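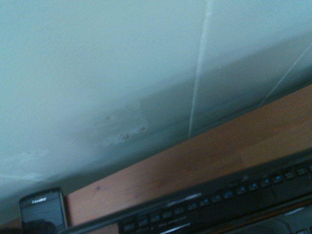
How to Fill and Paint a Drywall Seam in a Home Office

Filed under: Walls and Ceilings
Updated June 22, 2021

A seam that shows through paint is one of the most common complaints in houses with drywall. Two sheets meet, the joint was taped and filled at some point, and years later a line can be seen when the light comes from the side. Sometimes the line is a crack. Sometimes it is a ridge, or a strip of filler that was never primed and takes the paint differently from the rest of the wall.

The repair is simple but slow. Most of the time goes into waiting for compound to dry. Plan on 4 days if you work on it in the evenings. You can do it faster with setting compound, but if this is your first seam, use the premixed kind. It stays workable longer and it sands much more easily.

Before you start

Find out which problem you have. Turn off the ceiling light and hold a work light or flashlight flat against the wall, so the beam runs along the surface. Then run your palm across the line.

If you feel a ridge, there is too much compound, or the tape has lifted.

If you feel a groove, the compound shrank or was never built up enough.

If you feel nothing at all, the surface is flat and you have a paint problem. Skip to the section on priming.

If there is an open crack, press on both sides of it. When one side moves and the other doesn't, the sheet is loose from the stud and needs screws before anything else. Filling over a loose sheet is a waste of compound, and the crack will be back by winter.

In a house built before 1978 in the United States, test the paint for lead before you sand or scrape. Test kits are sold at most hardware stores. If the test is positive, stop here and look up a certified contractor. Old joint compound can also contain asbestos, and that needs a lab test. None of the sanding steps below should be done on either one.

What you need

Premixed all-purpose joint compound
Paper joint tape
A 5-inch taping knife
A wider finishing knife
A mud pan
Utility knife with new blades
Drywall screws and a drill, if the sheet is loose
Sanding sponge, medium and fine
200-grit paper for the last pass
Dust mask rated for fine dust
Drop cloth and painter's tape
Drywall primer
Wall paint and a roller with a short nap

A bucket of compound is much cheaper by weight than a small tub, but it goes bad once opened if you don't keep the lid tight. For one seam the small tub is enough.

Clear the room

Move furniture away from the wall. In an office this usually means a desk, and the desk usually has cables behind it. Label the cables with a strip of tape before you unplug them. If the desk is too heavy to shift alone, take the drawers out first.

You need enough space to stand square to the wall with your elbows free. Working over the top of a desk sounds possible, and people try it. You end up pulling the knife at an angle and leaving a step at the bottom of the seam.

Cover the floor and tape plastic over the doorway. Turn off the heating or cooling fan in that room while you sand, and cover the vent. Take computers out completely. Joint compound dust is very fine and it will go into a fan intake even under a sheet.

Step 1. Fasten a loose sheet

Skip this if nothing moved when you pressed.

Find the stud behind the seam. At a proper joint both sheets should land on the same stud, each with a strip of wood to bite into. Drive screws on both sides of the line, set back a little from the edge so the gypsum doesn't crumble. The screw head should sit just below the paper without tearing it. If it tears through, leave it, and put another one a couple of inches away.

Press the wall again. If it still moves, check that you are in the stud and not beside it. A screw that spins freely has missed.

Step 2. Remove what is loose

Cut along both edges of any lifted tape with the utility knife. Pull the tape away slowly, down low, close to the wall. Stop when it starts bringing good paper with it, and cut across at that point.

Tape that is still stuck down can stay. You don't have to strip the whole height of the wall for one bubble at the top.

For an open crack with no lifted tape, run the point of the knife down it to make a shallow V. Brush the dust out. If you have exposed brown paper anywhere, seal it with primer and let it dry before you go on. Raw paper soaks up water from the compound and bubbles.

Knock down any high ridge with the edge of the taping knife, held nearly flat. Wipe the area with a damp sponge and let it dry.

Step 3. Bed the tape

Stir the compound in the pan until it spreads like soft butter. Add water a spoonful at a time if it drags.

Spread an even layer over the joint, a little wider than the tape. Cut the tape to length. Lay it centered over the joint with the crease toward the wall, and press it in with your fingers every foot or so. Then draw the 5-inch knife down it from the middle to each end with firm pressure. Compound should squeeze out from both sides. If it doesn't, there isn't enough underneath, and that spot will bubble later. Lift the tape and add more.

Scrape off the extra and put a very thin coat over the tape. You should still be able to see the tape through it. Leave it overnight.

Don't be tempted by a hair dryer. The skin dries, the inside doesn't, and you get fine cracks all down the joint.

Step 4. Second coat

Scrape off any crumbs or knife lines. You don't need to sand yet.

Put on the second coat with the wider knife, going past the first coat on both sides. Put more pressure on the outside edge of the blade than the inside so the compound thins out to nothing. Make two passes, one for each side, and then one light pass down the center.

Small marks are fine. Going back over compound that has started to set only makes them worse. Leave it until the gray patches have gone and the whole strip is one even color.

Step 5. Third coat

Thin the compound a little more than before. Spread it wider again. This coat is what hides the joint, and its width matters more than its thickness. A joint between two factory edges has a shallow dip to fill and can be kept fairly narrow. A joint between two cut ends has no dip, so the tape stands proud and you need to feather it out over a much wider strip. Lorraine Doolan, who taught the evening plastering class at Sheehan for years, told her students to go out until they felt silly and then go out one knife more.

Let it dry overnight.

Step 6. Sand

Put on the mask. Start with the medium sponge at the edges, where the compound meets the old paint. Use light, wide strokes. Move to the fine sponge for the middle, and finish with the 200-grit paper.

Keep the work light flat to the wall while you sand. You will see the high spots as bright patches with a shadow beside them. Stop as soon as they're gone. If you sand down to the tape and it goes fuzzy, don't keep going. Skim a thin coat over it and come back the next day.

Vacuum with a brush attachment, then wipe with a barely damp cloth. Let the wall dry for 25 minutes before you prime.

Step 7. Prime

Bare compound and painted wall absorb paint at different rates. Without primer the repair dries duller or lighter than the wall around it, and the seam shows again as a stripe, even though the surface is flat.

Roll primer over the whole repair and a hand's width past it. Use a roller, even on a narrow strip. Brushed primer leaves a texture that the wall doesn't have, and the finish coat will not hide it.

Check with the work light once more when the primer has dried. Primer shows up faults that bare compound hides. Fill any pinholes, sand them lightly, and spot prime.

Step 8. Paint

Paint the whole wall from corner to corner. A patch of fresh paint in the middle of a wall is nearly always visible, even from the same can. Old paint has faded and picked up dirt.

Cut in along the ceiling and corners, then roll from top to bottom while the cut-in is still wet. Two coats. Flat or matte paint hides a joint best. Eggshell is easier to wipe clean and is a fair choice behind a desk. Satin and anything shinier will show every dip, and pale cool colors in a shiny finish are the hardest of all.

Wait a full day before you push furniture back, and leave a gap for a week or two. New paint is dry to the touch long before it is hard.

If the line comes back

A crack in the same place within a year means the framing is moving. Check for a leak, a door nearby that has begun to stick, or a crack wider at one end than the other. Any of those should be looked at by someone qualified before you fill again.

A thin crack that opens in winter and closes in May is seasonal. Cut it out, retape it, and do the work in the dry part of the year when the gap is at its widest.

Reader note

Tayla Bolger wrote in to ask whether mesh tape can be used in place of paper. It can, but only with setting compound under the first coat. Mesh with premixed compound is weaker and tends to crack. Paper is also better in corners, as it comes with a crease down the middle.

Related pages: Patching a doorknob hole. Fixing popped screws. Choosing a roller nap.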